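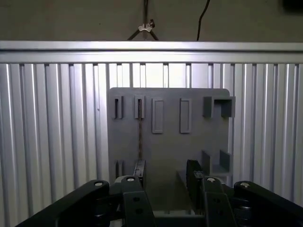

Þórey Ravn
Bookbinder and repairer, Stivside

People keep asking how to look after old cloth-bound books at home, so I'll put it in one thread and link back to it.

Start with where they live. An outside wall is the worst place for a bookcase in November. The wall is cold, the room is warm, and damp settles on whatever is closest. Pull the case forward a hand's width or move it to an inside wall.

Keep the heating steady if you can afford to. Books cope with a cool room. What hurts them is a room that goes cold all night and hot by breakfast.

Shelving: upright, and snug enough that nothing leans. You should be able to slide one out without dragging its neighbours. Very big books go flat, 4 to a pile at most.

Don't pull a book out by the top of the spine. Push the books on either side back a little and grip it by the middle. Most of the repairs I get are torn headcaps.

Dusting: hold the book shut, spine up, and use a soft dry brush away from the spine along the top edge. A clean shaving brush will do. No polish, no wet wipes.

Cloth covers mark very easily with water. I had one in from Elvia Escobedo where someone had tried to sponge off a tea ring. The ring stayed and the red dye ran into the endpapers. We saved the text block and I made a new case.

Please don't use sticky tape. It goes yellow, the glue creeps into the paper and it takes me far longer to get off than the tear would have taken to mend. Put loose pages in an envelope and keep it with the book.

Musty smell: stand the book open in a dry, airy room for a few days. If there is fluffy growth on it, bag it, keep it away from the others and ask someone before you brush anything.

Vilhjálmur Frandsen asked about leather dressing. I stopped using it years ago. It darkens the leather and leaves it sticky. Handle it with clean dry hands and leave it alone.

Repairs are taking 6 weeks at the moment. Send me a message first with the height of the book and what is wrong with it. I'm not taking family Bibles until the two on my bench are finished.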